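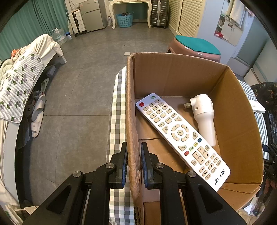 tistholm_reader
I would not sell the apartment with the furniture inside, Kornél. Buyers pay nothing for it and then they ask you to remove it anyway. My aunt did this in Kravchuk street and she had to come back twice.

Kornél Kozma
Thank you, but my case is a little different. The buyer is a young couple and they wrote to me that they want the beds and the kitchen table. My question was only if I must put these things in the contract or if a separate list is enough.

halo_77
Separate list, signed by both. We did it so in December, over 20 items, no problem.

tistholm_reader
A list is fine until somebody says the washing machine was working on the day of signing. Put it in the contract.
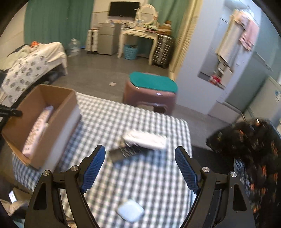 And write next to each large item that it is sold as it is. My aunt did not write it, and she paid for a repair 5 weeks later.

astwood_m
I don't agree with this. In our contract the lawyer did not want any furniture, he said it can confuse the price of the apartment for the tax. Ask him first.

Kornél Kozma
I have an appointment at 11 tomorrow, I will ask about the tax too. Does somebody know if the curtain rails count as furniture? We have four of them and the couple did not mention them.

halo_77
Ours stayed on the wall. Better to ask the couple.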